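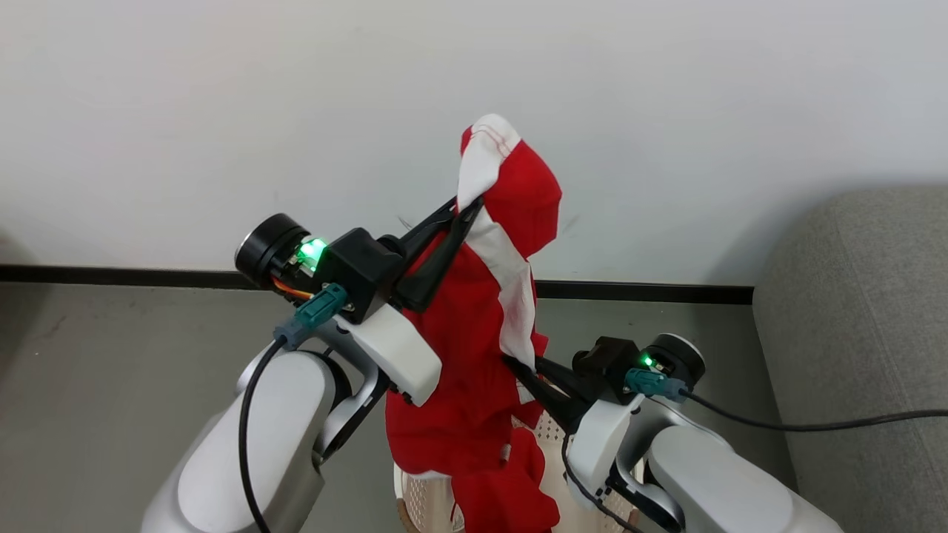

Both arms holding a red and white garment over the laundry basket, seen from the head camera.

Gandik gripper comparison, laundry set

Hi! This is the data from my little bake-off between two sets of gripper fingers, the long Plovetti ones and the stubbier Lirkard ones. I wanted to know which I'd rather live with for cloth, and I ended up with 1,246 recordings, so I figured I might as well share them.

What's in it

Each recording is one try at lifting a piece of clothing out of the basket with one arm and catching a lower fold with the other. You get the head camera video, joint positions for both arms, finger opening and motor current. I drove everything by hand with the Kabbaj controller (no learned policy anywhere in this release).

The first 400 recordings use an older camera mount that sat a bit lower. I kept them in, but they're in the folder called old_mount – please don't mix them in without checking your crops!

What I think so far

The Plovetti fingers are great at getting into a pile and pretty annoying on thick seams, where they like to slide off. The Lirkards hang on better but grab 2 layers when you only wanted one. My favorite is still Plovetti, and Ashraf Farouk, who labeled half the set, disagrees with me completely.

Known problems

In 4 recordings the current log stops early. They're listed in skip.txt. Finger opening is in raw motor units, and I haven't written the conversion yet – hopefully some Saturday soon. If you get to it before me, send a patch and I'll merge it.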